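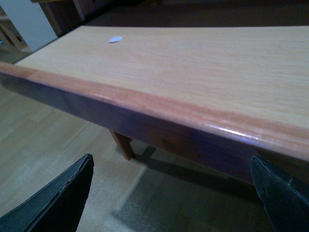

4. Setting Up Perception and Planning in Momus

With the drivers running, you get to the fun part. By the end of this section Momus will be turning camera views into a live map of surfaces, objects and keep-out areas, and the planner will be drawing paths through it. You need the base install from section 3, both camera streams, and a room with some real furniture in it. Homes are great for this. Table legs, shadows and glossy edges teach you more about your settings in one morning than a bare lab bench does in a month.

4.1 Start the perception service

1. Open the Momus console and choose Services, then Perception.
2. Select both camera streams, head and wrist. Each one should show a green dot.
3. Set the map rate to 25 updates per second. Lower rates work, but the wrist view will lag when the arm moves quickly.
4. Press Start and wait for the words "map live" in the status bar.

Note: If the wrist stream stays gray, restart the Fusow camera bridge and leave the perception service alone. The two reconnect by themselves.

4.2 Find surfaces and small objects

The surface finder looks for flat areas and fits a polygon to each one. It handles plain tabletops very well! Rounded, shiny edges are harder. A bright streak of glare on a table edge can split one surface into two, or shift the fitted edge toward the streak.

1. Turn on Surface overlay in the wrist view.
2. Move the arm slowly along the near side of the table with the gripper open.
3. Check that the table shows as one polygon. If it splits, raise Glare tolerance one step and sweep again.
4. Look at the floor in the overlay. A table's shadow should be labeled "floor". If it comes up as "obstacle", turn on Shadow check.
5. Turn on Small objects. Something thin and pale, like a button or a bottle cap lying flat, should get its own marker. If it doesn't, lower Minimum height to 2 mm.

Note: The wrist camera sees the gripper fingers all the time. Load the finger mask that matches your gripper before step 2, or the planner will treat your own fingers as obstacles and refuse to move. It's a very polite refusal, but it will stop your session cold.

4.3 Check the head view

Wide views are where the Araújo segmenter really shines. It labels large furniture first, then works down to handles, cords and clutter at floor level. Try it on a desk with an open kneehole — a tangle of black cables, a power strip and a low caddy on wheels give the segmenter plenty to do.

1. Point the head camera so that the whole kneehole and the floor in front of it are in view.
2. Turn on Labels and set Detail to High.
3. Confirm that cables on the floor are labeled "soft, avoid". White cords on pale flooring are the hardest, so zoom in on those.
4. Confirm that anything on casters is labeled "movable". Correct it by hand if needed, with a right-click on the label.
5. Save the view as a reference. The planner compares later maps against it.
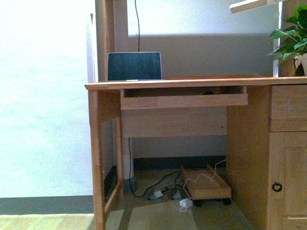
4.4 Draw keep-out areas

1. In the map, choose Zones, then New keep-out.
2. Draw around the floor area that holds the cables. Leave a margin of 25 cm on the open side.
3. Add a second zone for anything leafy or hanging that reaches over a work surface. Leaves move in a draft, and the map will flicker around them.
4. Name each zone. Short names read best in the log.

Caution: Keep-out areas apply to planned paths only. They do not limit the arm in manual mode. Keep the stop button within reach whenever you drive by hand.

4.5 Run a dry plan

1. Set the planner to Preview. The arm will not move.
2. Pick a start pose and a goal pose on opposite sides of the table.
3. Press Plan. The path appears in blue, and any part that comes close to an obstacle turns orange.
4. Drag the goal around and watch the path update. Spend some time here, it's a lovely way to get a feel for the planner.
5. When you see 2 clean previews in a row, export the settings as a Wosmont profile and go on to section 5.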